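セムワル助成 進捗報告(中間)
事業名:プロドソープ地区における「地域共食の場」継続支援
提出:セドビー生活調査室 担当 レオノーラ・リベラ

1.全体の状況

予定していた聞き取りは6月で一区切りとしました。郵送調査の有効回答は2,302件です。数としては申請時の見込みを上回りましたが、この数字をそのまま成果と呼ぶことには抵抗があります。回答者の年齢構成は高いほうに偏っており、共食の場に一度も来たことのない層の声はほとんど拾えていません。申請書に「地域全体の意識を把握する」と書いたのは私たちですが、いま読み返すと言い過ぎでした。

会場は5か所で続いています。閉鎖はありません。ただし開催回数を維持しているだけの会場もあり、「継続」の一語でまとめてよいのかどうか、調査室の中でも意見が割れています。

2.参加者の孤立感について

前回の報告では、参加者の孤立感が軽くなったと書きました。集計を担当したロンメル・マカパガルが元の票を見直したところ、前後の比較ができる票は27件しかなく、しかも質問の文言が途中で変わっていました。「さびしいと感じる」と「人と話す機会が少ない」を同じ尺度で足していたことになります。前回の該当箇所は撤回します。

聞き取りでは「来るようになって気が楽になった」という話が確かに出ます。一方で、来なくなった人には連絡がつきません。残った人に残った理由を聞けば良い答えが返ってくるのは当たり前で、これを効果の裏づけに使うのは控えたいと思います。

3.食事からお茶への切り替え

ジモント会場では、昼食の提供をやめて、菓子とお茶だけの集まりに変えました。費用が40%下がったという報告が会場から上がっています。内訳を見ると、下がった分の多くは調理場の使用料で、食材費の節約は思ったほどではありません。また、昼食を目当てに来ていた人がどこへ行ったのか、会場側の記録には書かれていません。

菓子は個包装や袋入りの市販品を基本とし、手作りの持ち込みは受けない方針です。原材料の表示が確認できること、余っても次に回せることが理由として挙げられています。インヴィル・タンゲンからは「これでは待合室と変わらない」という反対意見が出ました。私はこの意見を軽く見ないほうがよいと考えています。一緒に作る、よそう、片づけるという手間こそが会話のきっかけになっていたという記述が、初年度の記録に何度も出てくるからです。

卓の上には白地のテーブルクロスを掛け、海塩味のタフィーの缶やクラッカーなど、手に取りやすいものを並べる形です。
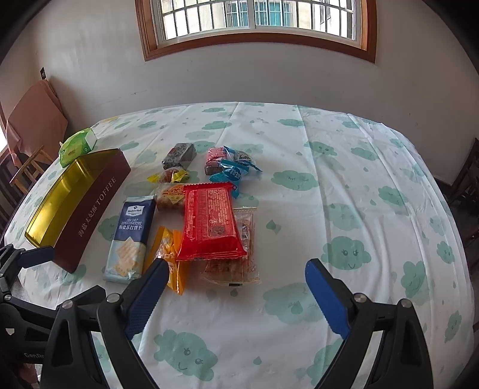 4.運営の担い手

担い手の高齢化は、どの会場の報告書にも同じ文面で載っています。前年の文面を写したと思われるものもありました。実際に何が困っているのかを尋ねると、答えは年齢よりも鍵の受け渡し、日曜の駐車場、会計の締め方といった細かいことに集中します。募集チラシの増刷を求める声もありますが、前回のチラシを見て加わった人を一人も確認できていないため、見送りを提案します。

ジェイソン・サモンテが作成した引き継ぎの手引きは、二つの会場で試用中です。評判は悪くないものの、最後まで読んだという人にはまだ会えていません。短くする作業を進めています。

5.支出

おおむね計画どおりです。郵送費が超過し、会場への交通費が余りました。流用の承認を別紙でお願いしています。外部評価の謝金は未執行です。評価者のアンブロス・フックス氏から、指標が固まらないうちは着手できないとの返答があり、こちらの準備不足によるものです。

6.次の期間に行うこと

・質問票の文言を固定し、以後は変更しない
・途中で来なくなった人への連絡を、会場を通さず調査室から直接行う
・ジモント会場の菓子とお茶の形式を他会場へ広げる案は、来場者の入れ替わりを確かめるまで保留する
・外部評価の指標案をフックス氏に送る

保留の件については、セムワル側のご担当から早期の展開を望むお声をいただいています。費用の面だけを見ればそのとおりですが、現時点の材料で広げると、安くなったことしか報告できなくなるおそれがあります。次回の面談で時間をいただければ、票の写しを持参して説明します。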